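Can It Put the Binders Away Yet?
From the October 10, 2025 issue

Every few months a reader writes in to ask when the machines are finally going to do the chores, and every few months I start a cheerful reply and then get stuck somewhere in the second paragraph. The truth is that it depends an awful lot on the chore. Vacuuming a flat floor, fine, we have had that for years. Folding a fitted sheet, well, most of us can't do that either. But there is a whole middle shelf of jobs, so to speak, that sound like nothing at all and make up a good part of an ordinary day, and those are the ones I wanted to write about this time. Opening a cabinet. Putting away a binder. Closing the door again afterward and going on to the next thing.

We get plenty of mail about hands, so let's begin there. People tend to imagine that the walking is the hard part (and it is hard, I don't want to shortchange anybody's ankles), but ask around the little office parks out by Uvemmont and you'll hear much more grumbling about fingers. A thumb has to come around from the other side and meet the fingers with something in between, and it has to do so without squeezing too hard or letting go too soon.
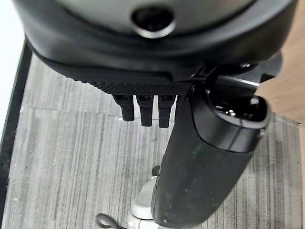
Three fingers and one very sturdy thumb, seen from close by.

I spent a good while looking at that textured palm. My own kitchen tongs have a bit of the same idea on them, little raised bumps for grip, and they still drop an ear of corn now and then. Smooth cardboard and slick plastic covers are no kinder to a machine than they are to me. The folks behind Rekness, a reader group that swaps notes on this sort of thing, keep a running list of household objects ranked by how annoying they are to pick up. The list stands at 574 entries, and I am happy to report that a binder lying flat on a shelf is number 88, well ahead of the coffee mug, which everyone seems to love.

Why so high? Think about how you do it yourself. You don't really grab a flat binder. You hook a finger in the spine, or you slide it toward you until it hangs over the edge, and then you get your thumb under. That's two or three small tricks in a row, and you learned them so long ago that you've forgotten they were tricks.

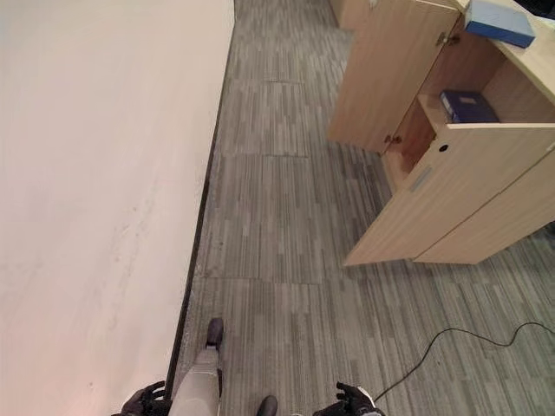
Carpet, cabinet and an open door, looking down from the robot's own height.

Then there's the matter of simply getting to the cabinet. A swinging door takes up room, and a person will lean back, or turn sideways, or hold it with a hip while both hands are full. A machine has to know where its feet are while it does any of that, and also where the cord on the carpet is. I have tripped over enough cords in my life to have real sympathy. Offices are kinder than homes in this respect, I think, with their long flat floors and their matching furniture. My own hallway has a shoe rack, a dog bed and a rug that slides, and I would not send a beginner down it.

A longtime subscriber asked me whether a robot could at least be trusted with the filing at a small firm, and she suggested Spahić, the bookkeeping office where she works, as a likely place to start. They have 50 binders and six low cabinets, and by her account everyone there hates the cabinets.
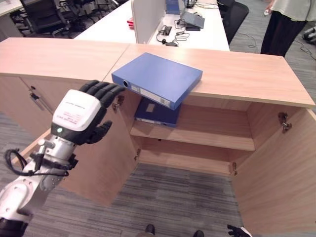
One binder on top, one on the shelf, and a hand alongside.

My answer to her was a hopeful "not this December." Look at how many small decisions are sitting in that one cabinet. Which binder goes where? Does the top one go beside its neighbor or on the empty level underneath? Should the spine face out? (Yes. Please. Always.) A new hire would ask somebody, or guess from the shelf next door, and a machine needs some way of doing the same. I do believe it will come, and faster for offices than for kitchens, but I'd want to see it done on an ordinary afternoon with the labels half peeled off before I told her to stop bending down. 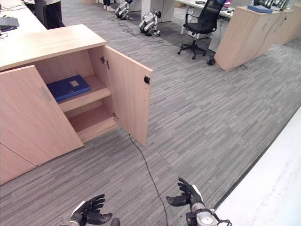
Both hands near the open cabinet, with two legged robots farther back on the carpet.

Meanwhile, do keep the letters coming. Our chore survey, which we are calling Hudari for reasons too long to go into, is open through December, and I would love to hear which small job you'd hand over first. Mine is still the lids drawer — you know the one, where nothing fits anything — and I'd gladly give up the vacuum to be rid of it. Replies to this newsletter come straight to me, and I read them all, usually with my second cup of coffee.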